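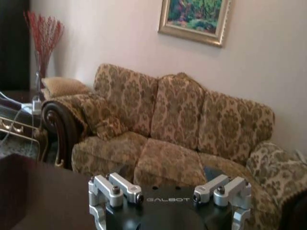

Three-seat sofa, beige with brown floral pattern.

FOR IMMEDIATE RELEASE 11/4/23

Hurent opens sofa reupholstery service, Drundska

Hurent, the furniture repair shop, is now taking orders for full reupholstery at its Drundska workshop. Sofas, armchairs, footstools. Pickup included inside town - outside town, please call first.

Fabrics come from Postma. 100 patterns in the sample book, florals and damasks mostly, some plains. Customers can borrow up to 300 grams of swatches by mail, no charge, return postage paid. Deposit is $100, taken off the final bill.

"People keep throwing out good frames becuase the seat went flat," said owner Bülent Kahraman. "New foam, new cover, back home in three weeks. Thats the plan anyway."

Loose cushions can be done on there own. Leather not offered yet - maybe January.
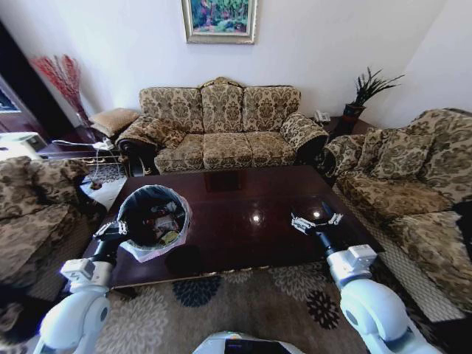
Ilse Van Damme had her mother's old couch done during the trial run and said she would have paid more for a new one and liked it less, though she wished the wait had been shorter.

Orders and swatch requests: at the shop counter or by phone. Closed over lunch.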